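Riaan Baloyi would like people to stop saying his planner "understands" plates. "It has a cost function," he says. "It doesn't know what dinner is."

He leads software on Dresa, Harnport's motion planner for table work, and he has heard the claims made for it. I came with doubts of my own.
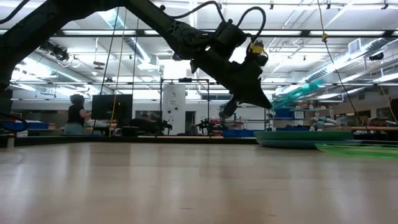 The one that bothers me most is the success figure, 200 runs with 19 failures, all on a table the team laid out itself. Baloyi doesn't argue. "Change the lights and I'd expect worse," he says. See-through plates are his worry, as the depth readings can go straight through to the wood.

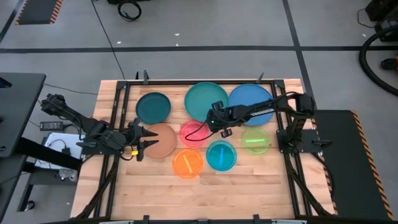
Words: Mollah staff
Tuesday, November 5, 2019

Two arms over one table make it harder. Each plans alone, then a checker looks for clashes and makes one wait. Is that planning together? "No. It's queueing," he says.

A joint planner was promised in July. He now won't give a date, and I wouldn't believe one. "Ask me when the logs are boring," he says.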